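October, notebook 4, dye bench

Back on the blue problem. Thitima wants the silk scraps from the Trarka costume job to come out one even pale blue, and mine keep drifting. I cut 20 swatches this morning, gave them all the same bath, and let them sit 40 minutes with a stir whenever I remembered (not often enough!). The ones at the bottom of the pot came out streaky, so next time it's the wide pan and no stacking.

Daranee thinks our tap water is to blame and wants me to try the filtered stuff. Fine by me – I'll run half and half on the next batch and label them properly, with pencil this time, the marker bled all over swatch 39.
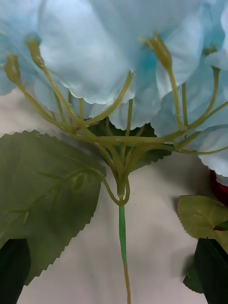
Artificial hydrangea, pale blue petals with a deeper teal patch near the top.

Rinsing took forever. I used cold water first, then lukewarm with a drop of the Anetik soap, and I was still getting color in the sink up to the sixth change. Xóchitl says she quits at four and lives with it.

To do: order more citric acid, ask Ketill if he still has the good tongs, press the dry swatches under a cloth and tape them in on the next page.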